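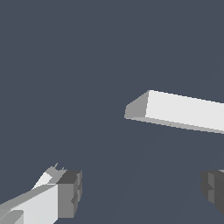
4.2 Wrist view in simulation

Figure 3. Rendered wrist view during the approach phase of the bar task. The fingers are open and have not yet touched the bar.

The policy receives at every step a single colour picture from the wrist of the simulated arm, together with the opening of the gripper and the height of the wrist above its start position. No outside view is given. We made this choice early in the project, when the first version of Ulinside had three views and the policy learned to look almost only at the one from the ceiling. With that version the success in simulation was high, but a small shift of the ceiling view was enough to spoil it, and we did not want to tune a ceiling mount again for each laboratory.

Figure 3 shows one input as the policy sees it. The background is a flat grey without floor texture or horizon, and nothing in it gives a cue of distance. The bar is partly outside the view, which is common for long objects at this stage of the motion. We count such a view as valid for training, provided that at least one end of the bar is visible. In the older Jalali set these views were removed by a filter, and we believe this is one reason why a policy trained on Jalali often waits too long before it starts to close the distance.

The renderer uses flat shading and does not draw cast shadows onto the background. Each face of an object gets one grey value from its direction, so that the end face of the bar in Figure 3 is clearly darker than its long face. We first considered this a weakness of the renderer. During the work we found that the difference between faces is a useful signal for the angle of the bar, and we kept it. Edges are drawn without smoothing, and the small steps along them remain in the training pictures. Smoothing made the rendering slower and gave no gain that we could measure.

4.3 Collection of episodes

We collected 1144 episodes with the scripted controller Orkis. The controller knows the true position of the bar and moves the gripper along a path with three parts: a coarse approach, a turn of the wrist, and a straight final motion with closing of the fingers. In each episode the start position of the wrist, the angle of the bar and its length are drawn at random. The bar is fixed in space and does not fall when it is touched. This is not realistic, of course, but it lets us study the approach alone, without the errors that come from contact.

Of these episodes, 273 were kept aside for testing and never used in training. The split was made by bar length and not by episode, so the test bars have lengths which the policy has not met before. An earlier split by episode gave results that looked better, and we report them only in the appendix.

An episode is recorded from the first motion until the fingers are closed, or until the time limit is reached. Episodes in which Orkis itself failed were repeated with a new start position. We did not keep the failed ones. A reader who wants to use the data for learning to recover from errors should know this.

4.4 Training

The network is the same as in the Uten baseline, with a smaller picture encoder and the same action head. We changed as little as possible, so that the difference between the two methods comes mainly from the data. The action is a small motion of the wrist in six directions plus one value for the gripper. Training was done on 2 graphics cards and took 56 hours for the full set. We stopped at a fixed number of steps for all runs and did not choose the best checkpoint afterwards.

The colour of the background was varied during training from light to dark grey, and the brightness of the gripper and of the bar was varied separately. It is important to vary them separately. When we changed all brightness values together, the policy learned to separate the bar from the fingers by brightness only, and it failed when a dark bar was placed near a dark finger. The position of the gripper in the view was not varied, as the view is fixed to the wrist.

4.5 Behaviour in the approach phase

We looked at the test episodes by hand to understand where the policy hesitates. The most difficult moment is shortly before the turn of the wrist. At this time the bar stands high in the view and the fingers are low, with a wide band of background between them, and the network must decide whether to move forward or to turn first. Orkis always moves forward first. The learned policy sometimes does both together, which gives a shorter path -- but when the bar leaves the view completely, it has no way to find it again, because it has no memory of earlier pictures.

A short memory of the last few inputs removed most of these losses in a first trial. It also made the motion less smooth near the bar, where the policy began to repeat small corrections to one side and the other. We have not found a setting that keeps both advantages, and the results in Section 5 are therefore given for the version without memory.

The second kind of failure is connected with depth. A short bar that is near and a long bar that is far can look very similar when one end is outside the view. In these cases the policy usually closes the fingers too early. The opening of the gripper, which is also an input, does not help here. A distance reading from the wrist would probably solve the problem, and we plan to add it to the next version of Ulinside.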